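3.2 Workcell and bench layout

The cell was built in a shared workshop in Zistdale by the two authors, working evenings. We wanted a setup that a small group could put together with hand tools, so the base is an ordinary butcher-block tabletop and the structure is black aluminum extrusion. The extrusion runs around and across the top and marks out the working area. It also gives us somewhere to clamp things, which mattered more than we expected once the cables had to be tied down.

The two arms are Rakmont kits, assembled on site. Each is fixed to a flat black base plate, and the plates sit on opposite sides of the table so that the arms face each other. Our first layout had both bases along the same edge. It was easier to wire, but the elbows came too close together whenever both grippers worked near the middle — we gave it up after 5 sessions. Moving one base across the table took an afternoon and meant redoing the calibration for both arms.

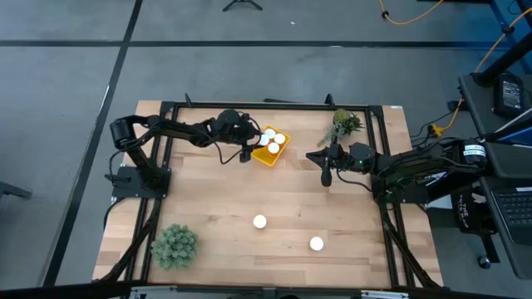

Figure 3. The two-arm cell during the tray task, with four white balls in the yellow tray and two on the tabletop.

The tray task uses small white balls and a small yellow tray. The tray is not fastened down, and its angle changes a little between trials. We left this in on purpose, as did Halliday in the earlier single-arm version of the bench. Plants of different sizes are set inside the work area as clutter, and the arms must plan around them.

We recorded 261 trials, of which 200 were used for tuning and the rest held back. A trial was stopped if a gripper touched a plant or if a ball left the table. Seven trials were dropped from the held-back set after a loose connector in the Kurkex controller caused one arm to lose power. The connector was replaced before the runs described in Section 4.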